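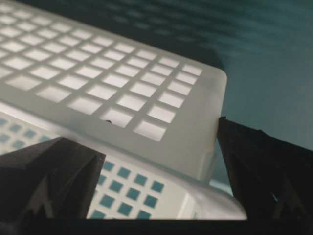 Eun-ji Chae bought her first perforated trays for seedlings. Now they hold onions, clean jars and most of what used to slide around the bottom of her pantry.

Her shop, Min, sells 224 kinds of household storage, and the plain white tray with square holes outsells the rest. Last December it moved 3,000 of them.

"People want to see what they have," Chae says. "A solid bin hides the crumbs too."

She stacks hers two high at most. The holes let air through and make rinsing quick, but grit collects in the corners, so she goes over those with an old toothbrush. Trays that warp go to the garage, where they hold flower bulbs until planting time.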